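Inico Opens Its Soft-Shapes Play Range to Libraries and Classrooms

STEDVILLE, 2 Apr 2021 - Inico is delighted to announce that its foam building shapes, until now offered only to a small group of preschools, can be ordered by any library, classroom or family from today.

The range began in February of last year, when designer Tamara Cârstea started cutting letters and blocks out of leftover foam at her kitchen table. Her first T was so popular with her nephews that she kept going, and the T is still the shape people ask for most.

"You can stand it up, lay it on its side, or turn two of them into a bridge," said Cârstea. "Children find uses for it that never crossed my mind, and I love watching that happen!"

Shapes come in soft colors, lavender-purple and pale cream among them, and are light enough for small hands to move around a table. They suit children aged 3 to 8, and most sets pair well with ordinary wooden blocks.

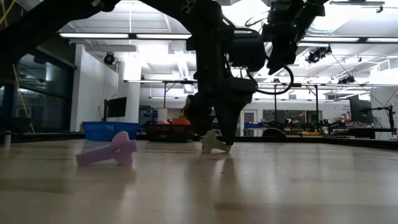 What Is in the First Release

The opening run is 3000 sets, cut and packed by our partner Gravodico. Each set holds letters, arches and plain blocks in mixed colors, along with a cotton storage bag and a short booklet of table games written by teacher Ritu Garg.

"Foam is so quiet," said Garg. "A tower comes down and the group at the next table keeps right on reading - that matters a lot in a shared room."

The Mihăilă branch library will have two sets out on its low tables all month, and visitors are welcome to drop in and build. Veronica Sandu, who runs the children's corner there, is planning a letter-building morning for families.

Ordering

Schools and libraries can order through the Inico office in Stedville. Replacement shapes are sold singly, in any color from the range.

Press contact: Virgil Enache, Inico, Stedville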